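Search notes Go

Game Design Basics, Handout 2: Scarcity in Single-Player Survival
Last updated 12 Apr 2018

Scarcity is a ratio between what the player can carry and what the map gives back. In Skurel the pack holds 40 units and a full day of play uses most of them. Work out this ratio before you place any loot. 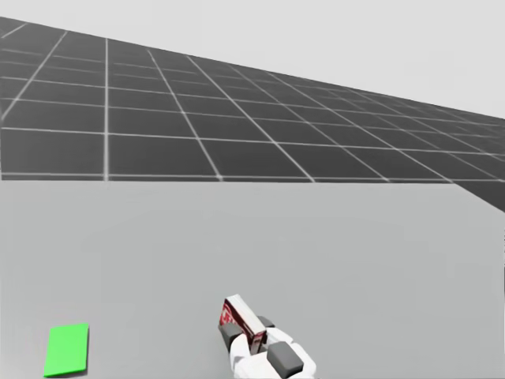 Loot placement comes next. Players search where they expect to find something, so empty ground is a cost you charge them. Test it in a bare graybox first. A small red-and-white carton stands out at once on a plain light gray surface, and a flat green pad does too. Add clutter later and check that the item still reads.

Respawn rates: Belteo refills a container after 500 steps, Tokarz never does. Play two hours of each and write down when you stopped searching.

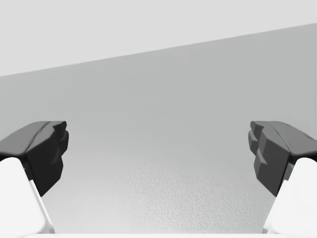
Fig. 2. Gripper open, nothing held.

Reading for February: Skurarance design log, page 193 onward. Bring your carry ratio on paper.

Comments

mapgoblin: Does ammo count toward the 40 units?

tess_r: Yes, stacks count as one.

lowpoly: The Tokarz save I was given has all the containers open already. Can I start a new one?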